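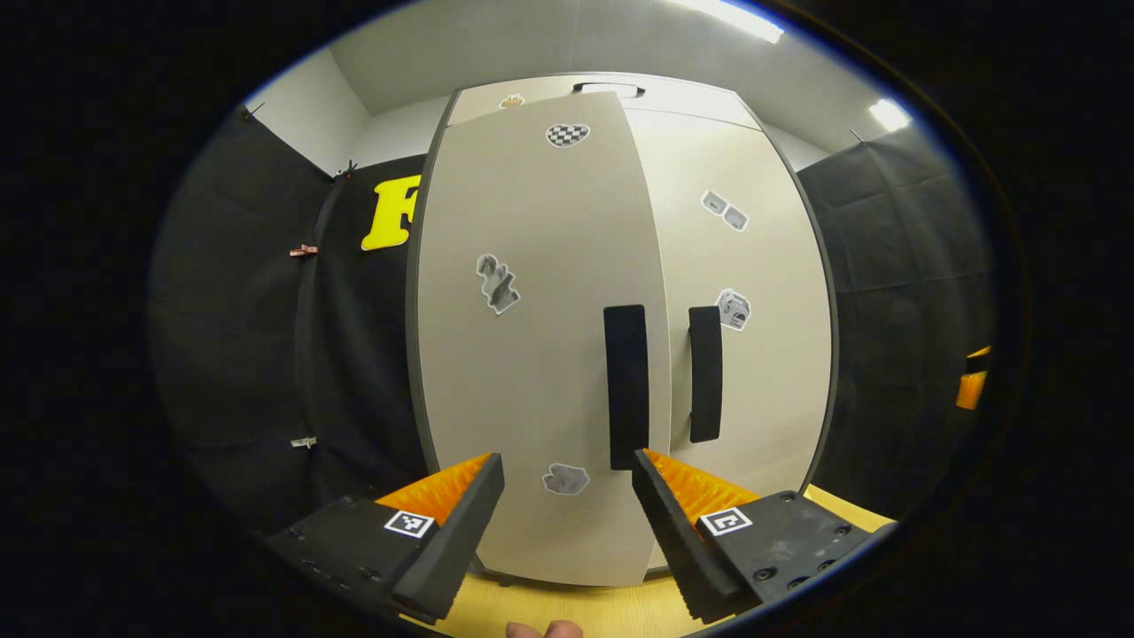

One reader wrote in after the last version of this guide to ask why I make everybody test the grippers on a cabinet door before they're allowed to pick anything up. Surely, the message went, if you want to know whether one set of finger pads is better than another, you just squeeze things with both and see?

I get it, I really do, and I used to do it that way too. But squeezing things mostly tells you about the pads, and the pads are only part of what you're comparing. A door handle makes you line up, close, pull and walk your wrist through an arc, and by the end of that you've learned plenty about the lens, the trigger and the cables as well. So the door stays in! If you only care about pads, you can skip ahead to section 4.3, but please do 4.1 anyway.

4. Side-by-side check of two hand-held grippers

I'm going to assume you have a pair of Truder hand grippers, each with its own Jikiden camera, and that Plistora is already installed and talking to both of them (section 3, if it isn't). Leave yourself a whole morning the first time. It goes a lot faster once you've stopped hunting for the right screwdriver.

4.1 Before you start

1. Plug in both cameras and wait for the light in the Plistora window to go green for each one. If one stays yellow, unplug it and try the other socket before you do anything drastic.

2. Set both cameras to the same lens profile. Mine is the 165 one. If the two profiles differ, the edges of the view bend differently and you'll end up blaming the gripper for something the software did.

3. Open and close each gripper all the way while watching its picture. You want to see both finger markers the whole time, from fully open to fully shut. A marker that drops out near the closed end usually just means the camera has slipped down a notch on its bracket.

4. Fix the exposure by hand. Auto exposure is lovely until a ceiling light swings into view, and then the markers go to mush for half a second (ask me how I know).

5. Check that the finger screws are snug. Snug, please - those threads strip easily, and I've ruined more of them than I'd like to admit.

Note: Fisheye lenses see far more than you expect. Your own fingertips may creep into the bottom of the picture depending on how you hold the thing. Plistora ignores that strip by default, so leave the setting alone unless you've moved the camera.

Caution: Don't hang a gripper up by its cables. The plug on the camera end is the weakest part of the whole setup.

4.2 The handle test

Pick a door with a bar handle you can get the fingers around without scraping your knuckles. A vertical bar is best. Knobs are a different test and frankly a meaner one.

1. Stand so the handle sits in the gap between the open fingers and press record.

2. Move in slowly until the bar is between the pads, then close. Don't snatch at it.

3. Pull the door open, letting your wrist turn as it swings. If the pads slide along the bar, keep going and write it down afterward. A slip is a result too.

4. Let go, back off, stop recording.

5. Do the same thing with the other gripper, same hand, same starting spot. Swapping hands between grippers is the most common way to fool yourself here!

Plistora starts a new file after 500 frames. Now and then you'll see one that says 503, and that worried me for ages, but it's only the buffer emptying out at the end. Nothing is missing and you can use the file as it is.

Note: If you're trying Sultana pads against the standard ones, wipe both sets first. A bit of finger grease on one side will tip the whole comparison.

4.3 The soft object test

This one is my favorite, mostly for the excuse to play with soft things at a table. Choose something that gives when you press it and springs back when you stop. Leave the cabinet open if you plan to go from shelf to table later on, so that you don't have to break off and fiddle with the doors.

1. Put the object down where both grippers can reach it comfortably.

2. Bring the first gripper in low, with the fingers open wider than you think you need. 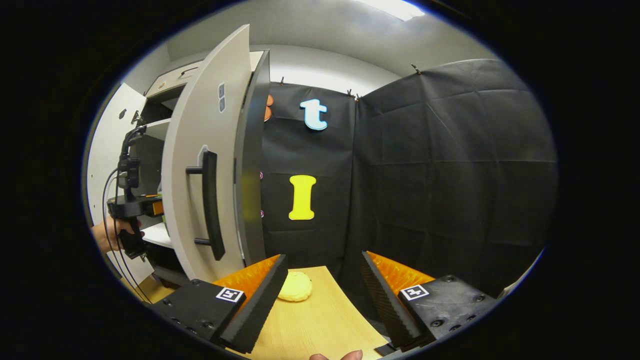

3. Close until the object just starts to change shape, hold for a slow breath, then lift it a hand's width. No higher! You're checking the grip, and a big wave in the air only adds shake to the recording.

4. Set it down and open the fingers gently. Watch for the object sticking to one pad as you let go, because ridged pads will sometimes hang on to the softer stuff.

5. Repeat with the second gripper. Turn the object back to how it was before you go in.

If you have a second pair of hands free, or you're brave, you can run both grippers at once and let one hold while the other takes over. Start the recordings from the Plistora window for that, with the shared start button. Pressing 2 triggers and hoping for the best gives you files that don't line up, and sorting that out afterward is miserable.

Caution: Keep loose sleeves and hair away from the fingers. They don't close hard, but the ridges do catch on knitwear.

4.4 Reading the results

Open the two recordings next to each other and scroll to where the fingers first touch. I look at the finger gap line before I look at the video. A steady line means a steady grip, and little steps in it usually mean the pads were creeping. If one gripper shows a wobble in both tests, check its bracket and go back to step 3 of section 4.1. If the wobble only turns up with the soft object, swap the pads from one gripper to the other and run 4.3 again before you order anything new.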